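Plush blanket on the bed, basket catch-all, and shading that won't brush out
Home & Laundry > Bedding and Blankets
Thread started in August, 7 replies shown per page

mossyporch
Posts: 118

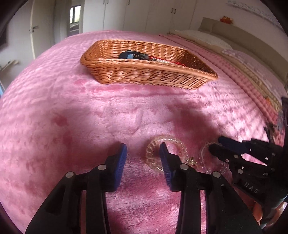
Pink plush blanket with the wicker basket on it, morning sun.

I have two questions and they are sort of related, so I put them in one thread.

First, the blanket. It's the Jonach one in pink, short pile, bought for the spare room. In some places it looks a much deeper rose than in others. There's a streak along the front of the basket and a small patch on the left half of the bed. I've washed it twice on cold and the color difference moves around but never goes away. Is it a stain, is it fading, or is it just what this stuff does?

Second, the basket. I keep it on the bed in the daytime as a catch-all for small things and move it to the dresser at night. My sister says wicker on plush is asking for pulled threads. I've had no snags so far but now I'm looking for them.

dryerlint_dan
Posts: 1534

Not a stain. The pile is lying in another direction. Run your hand over the dark part the opposite way and it should go light. Every plush throw I've owned does it, and the lighter colors show it more.

If a spot stays dark whichever way you brush it, then you can start thinking about stains.

Don't keep washing it for this. You're wearing it out for nothing.

kettle_and_quilt
Posts: 602

Agree on the pile. Put the basket down, drag it two inches, pick it up again and you'll have a streak where it was dragged. Lift it straight up and set it straight down and you'll get less of it.

On the basket I'm with your sister. The strands look smooth on the front, but it's the underside that matters. Turn it over and feel for ends. The cut ends are usually tucked under the base and they work loose.

mossyporch
Posts: 119

Brushed it by hand and yes, the patch on the left went light and I made a new dark one next to it. So that answers that. Thank you both.

Turned the basket over too. It's smooth except for one end near a corner that you can feel with a fingernail.

Rasorel_fan
Posts: 77

Clip that end with flush cutters and then hit it with a bit of fine sandpaper. Nail clippers work if that's what you have. I wouldn't use the basket on anything soft until you've done it.

I have a Rasorel blanket, same idea, short pile, and one loose end pulled a line in it as long as my hand. You can't fix that. It's knit on the back and once a loop goes, it goes.

dryerlint_dan
Posts: 1535

I think the snag thing is overdone. I've had a wicker tray on a plush throw for years and nothing has happened to it. Wicker is a lot smoother than a dog's feet, and we have a dog.

The sun would bother me more. Look at the light on that back wall. If the bed gets that every morning, the blanket will fade on the window side before the basket does anything to it. Pink goes first.

kettle_and_quilt
Posts: 603

A tray that sits still isn't the same as a basket that gets moved twice a day. She said she moves it every night.

You're right about the sun though. It dries out the basket too. Mine got brittle at the rim from sitting in a window and started shedding little bits. A damp cloth over it now and then helps. Wring the cloth out well and let the basket air dry before it goes back on fabric.

quietcorner
Posts: 41

What do you keep in there? I see a red cord and what looks like a beaded strand next to it. I'd worry about those more than the wicker. Beads get caught in the gaps in a weave and then you yank on them and something breaks.

mossyporch
Posts: 120

Just whatever I take off or empty out of my pockets. It does all end up in one heap.

quietcorner
Posts: 41

Then line it. A cotton napkin or a square cut from an old pillowcase, laid flat in the bottom and up the sides a little. Takes no time and you can throw it in the wash. Cords I'd wind up and put a twist tie on before they go in.

I used felt in mine at first. Don't use felt, it collects hair and you can't get it off.

Rasorel_fan
Posts: 77

Felt is fine if you have no pets. I've got it in two baskets.

A liner won't do anything for the bottom edge on the blanket side, so still clip that end. You can also put a folded towel or a placemat under the basket. That takes care of the snagging and the streak at the same time.

kettle_and_quilt
Posts: 603

Placemat is a good idea. Cloth, not the kind with a rubber back. The rubber grabs the pile and leaves a flat spot.

ninas_attic
Posts: 9

New here, found this while looking up how to wash the same blanket. My tag says cold, gentle, no fabric softener, tumble dry low. I dried mine on medium and the pile went a little stiff at the corners. Is there any getting that back?

dryerlint_dan
Posts: 1536

Depends on whether the tips melted. If it feels crunchy, no. If it's only stiff, wash it again on cold with half the detergent and hang it over a rail. Shake it hard while it's damp and brush it all one way with a soft clothes brush. That's also how you get the even color, if anyone wants it. It lasts until somebody sits on the bed.

ninas_attic
Posts: 9

Stiff, I think. I'll try the half detergent. The brush I have came from Trarndale and the bristles are pretty firm. Too firm?

dryerlint_dan
Posts: 1536

If it scratches the back of your hand, it's too firm. Try it on a corner first.

mossyporch
Posts: 121

Update. I clipped the end and sanded it, and I can't feel it anymore. Put an old pillowcase square in the bottom. I'm using a cloth placemat under it for now, though I don't love how it looks on the pink. I also started pulling the curtain halfway until 11.

I'm leaving the streaks alone. Once I knew what they were they stopped bothering me.

kettle_and_quilt
Posts: 604

Try a placemat in a plain cream. Or just keep the basket on the dresser all day and skip the whole thing, that's what I ended up doing.

mossyporch
Posts: 122

The dresser is full in the daytime. That's next on the list.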